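February 24, 2019

Dernix has bought the printed fabric business of Verstraete and will move it to Dultlow in two stages. The purchase covers 785 patterns and 5 printing tables. Orders placed in January ship as planned.

"Customers keep the same numbers and the same prices - that was our first condition," said Griet Jansen, who runs the fabric side.

Leaf prints and damask stay in the range.
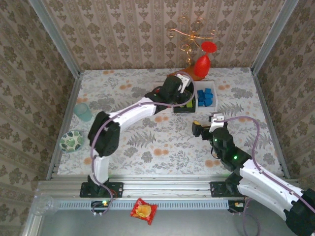 ## Orders

The minimum order is 2000 yards.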